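**July, Sunday -- equipment list, second pass**

Started 3pm, want this done before the ordering window shuts. Last pass was over budget and I still hadn't put spares on it.

What we need for the next stretch, in order of how badly:

- Hand-held grippers. Two stations share one pair right now and it's silly. Want 3 more pairs.
- Gloves. Black fabric, same cut as now. Fabric is going to be a consumable whether we like it or not. Budget as one.
- Cables. Always cables.
- Tubs -- grey plastic, handle cutouts. Cheap, buy extra, don't think about it.
- Rail. Extrusion for one more bay, same profile as station 4.

Lenham quote came back for the grippers. Unit price OK, lead time not great. Jitex is cheaper but they want a minimum order and the plates aren't included, so by the time we cut our own triangular plates the saving's mostly gone. Leaning Lenham. Ask them if the plate can be bought seperately as a spare, last time it was whole unit or nothing.

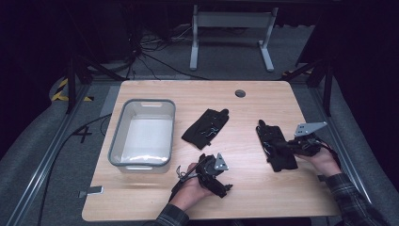

Gloves are the awkward line. Undine only sells by the box and sizes are fixed per box, so we'd be guessing sizes for people we haven't hired yet. Around 23 would cover us to the end of the year, going by how often we swap now. Chauvin will do mixed sizes but no returns. Could split: one box Undine in the size we use most, the odd sizes from Chauvin. Check whether the cable fittings on the back move over to a new glove or have to be bought again, that changes the number a lot. I've put them in as bought again for now.

Ceiling for the whole thing is still 1,000 per station not counting grippers. Station 4 as built would pass if you leave out the table. Table is staying, wood top, rounded corners, cable hole near the back edge, no complaints. Next one same again -- but get the hole drilled by the supplier, doing it here ate a morning.

Spares for the gripper itself:

- jaw block
- linkage arms, left and right
- the brass-colored eyelets at the pivots (ask Lenham what they call them, need a part no.)
- strap

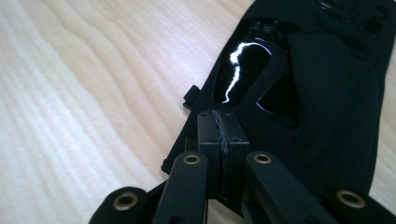 *Gripper jaw against the black glove. Eyelets to price are the ones on the arms.*

Lenham's parts sheet lists the arms as a set of four, haven't worked out if that means one gripper or two. Emailed. If it's one, the spares line doubles and something else has to give, probably the rail.

Floor stuff, not in the quote but should be: cable covers for the long run on the left side of the table, more hazard tape. Also something to get that bundle behind up off the floor. Velcro ties would do it, there might be a bag in the cuboard already.

Lead times: gloves quick, grippers 9 weeks. So grippers go in first even if the rest isn't signed off. Rail can wait.

To do
- [ ] chase Jitex re minimum, in case they'll drop it
- [ ] glove sizes, ask round
- [x] measure rail for new bay
- [ ] move tubs to the general stores budget, they don't belong on this one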